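Enseñanza por demostración (robótica)

La enseñanza por demostración es un conjunto de métodos con los que un operador humano ejecuta una tarea a través del robot para que este la reproduzca después. Se distinguen dos modalidades: la guía cinestésica, en la que se mueve el brazo con la mano, y la teleoperación, en la que las órdenes llegan desde un mando o un brazo maestro.

En tareas bimanuales con objetos flexibles, como fundas, carteras o tarjeteros, predomina la teleoperación. Suelen combinarse cámaras fijas y cámaras de muñeca.

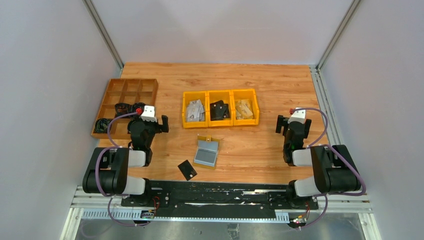
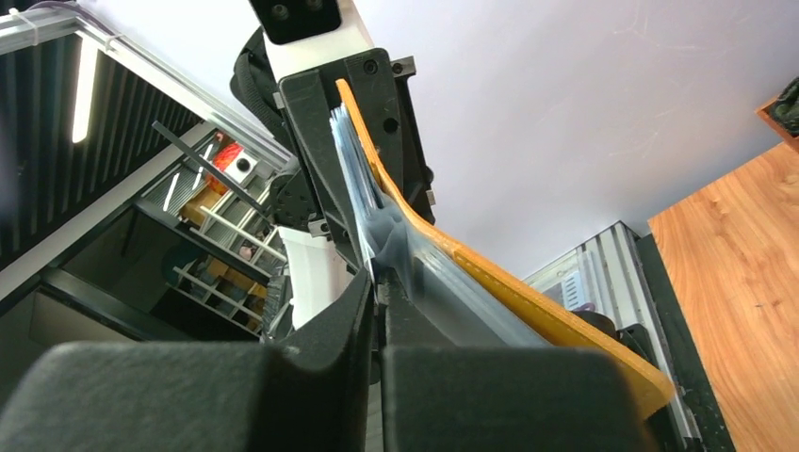
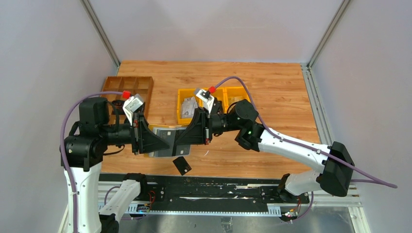

Puesto de trabajo con dos brazos. La segunda imagen corresponde a la cámara de muñeca; la primera y la tercera, a una cámara fija.

Cada demostración se guarda como una secuencia sincronizada de imágenes, posiciones articulares y apertura de las pinzas. El conjunto Dultholm, preparado por Kwaku Adjei y Cameron Rennie, reúne 1084 demostraciones, de las que 303 se descartaron por pérdida de sincronía. La versión de abril añadió 13 variantes de la posición inicial.

Véase también: Teleoperación, Aprendizaje por imitación, Manipulación bimanual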